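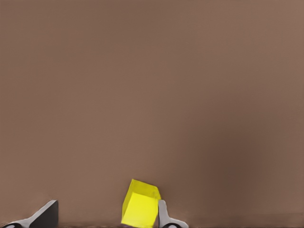

Skurstead Workshop, two-arm build group
Minutes, Sat 15 November
Held at the back bench, started late (heating)

Last minutes
Read out, OK'd. One fix: the cable order was for 4 lengths, not a box of 4. Chair will amend.

1. Where the build is at
Frame posts in and square. Arms still waiting on the second power supply so everything since June has been in simulation. Sim table and posts redrawn to match the real bench. Agreed the sim is close enough to keep working in, apart from the floor height, which somebody needs to measure again. Not tonight.

2. Money
Spent so far 3962. Biggest item still the arms, then the frame stock. Remaining 700, of which some is promised for the e-stop and a decent fused strip. Request for a second monitor: not now. Request for new grippers: see item 3.

3. Cube handover task (Katene)
Katene is the name for the whole pick and pass routine, for those who missed last month. Long talk on this one.
- cube not square to the fingers at pickup. Finger closes on one side first, then it's anyones guess
- one suggestion, turn the wrist to match the cube before closing. Another, approach slower and let the fingers push it straight. No agreement, try both
- yellow cube stays. Different colors later
- new grippers not needed untill we know if it's the fingers or the approach. Request parked
Action: 30 runs each way, same start positions, log the misses. Results on the shared drive before next meeting please, not the night before
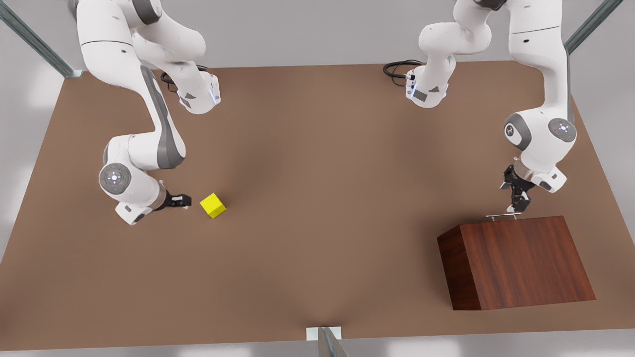 4. Block and plate
Second half of the task. Thin plate on top of the wood block, left arm comes down on it from above. Fingers pointing straight down is fine for reaching it but how do you get under a flat plate? Ideas: slide it to overhang the edge then pinch, or cut a notch in the block. Notch felt like cheating to some. Vote: overhang first, notch if that goes nowhere.
Also asked whether both arms should move at the same time. No. One at a time, other one parked, until the collision check is in.
Left and right: they mean the ROBOT'S left and right. Has been mixed up in the log twice. Please write it that way every time.

5. Cables
Loops on the arms need a proper route before power goes on for real. Clips or sleeve, undecided. Sleeve costs more. Whoever does it, leave enough slack at the elbow.

6. Software
Moved to the Situm branch for the planner, the old one is frozen. Don't push to it. Latasura (the logging script) drops the last line of a run if you stop it by hand. Known, workaround is in the readme.

7. AOB
Bench to be cleared after each session, incl. solder bits.
Somebody has the long 4 mm hex key. Bring it back.
Open evening: can we show the sim on the big screen? Yes if item 3 is behaving by then.

Next meeting same time, same bench. Closed when the kettle ran out.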